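The Hand That Wouldn't Let Go
A demo at Ullport, a stuck grip, and what the logs had to say about it

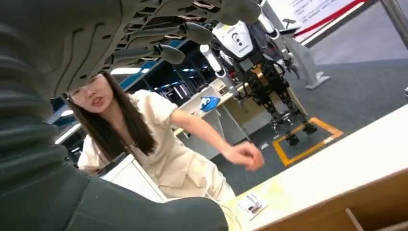 I've been writing about robots long enough to have a favorite kind of failure, and it's the quiet one. No sparks, no crash, just a machine that keeps doing the last thing it was told. The one I went to Ullport to hear about lasted 44 seconds. A big robotic hand closed on a visitor's sleeve during an open day and stayed closed while three people took turns pressing things. When I got there the floor tape was what I noticed first, the orange-yellow square on the gray carpet with a white humanoid standing inside it. The big hand had no square of its own. It reached out near a white counter, right where people lean in to talk, and I have to say I leaned in too (of course I did, everybody does!).

Vasanthi Khan runs safety for the demo floor, and she was very patient with me. "We drew the line around the thing with legs," she told me. "It looked like the one that could hurt you."

The visitor was fine, by the way. A stretched cuff and a good story. But the write-up, dated 10/27/19, goes on for 14 pages, and I read every one of them on the train home with cold coffee.

So what happened? The hand runs on a grip controller called Bromari, and Bromari has a hold mode. If it loses its connection while holding something, it keeps holding. That makes great sense in a warehouse, where you don't want a crate dropped on somebody's foot. The hand came to Ullport with the warehouse settings still loaded. Then the network hiccuped, the hand had a fold of cotton between two fingertips, and it did just what it was set up to do.

The stop button made it worse. Pressing it cut the motors, but the finger joints are geared so they don't slide back when the power goes - good for saving battery, lousy for sleeves. Somebody finally found the manual release, a small lever under a cover at the wrist. The cover took a hex key. The hex key was in a drawer in another room.

I called Kumarasinghe, the integrator that set up the hand, expecting a careful non-answer. Instead I got an engineer who sighed and said they'd run the release drill 100 times on the bench, always with the cover off.

The fixes are pretty plain. Hold mode is disabled for demos. Grip force is capped, and the fingers now open on their own after 7 seconds without a signal. The wrist cover has a thumb latch. Khan also wants a second operator on shift whenever visitors are in, and she was still arguing for the budget when we talked.

A sister site in Drorkthorpe has the same hand with the same old cover. They're due for the new latch in December, and until then the hex key hangs on a string next to the stop button.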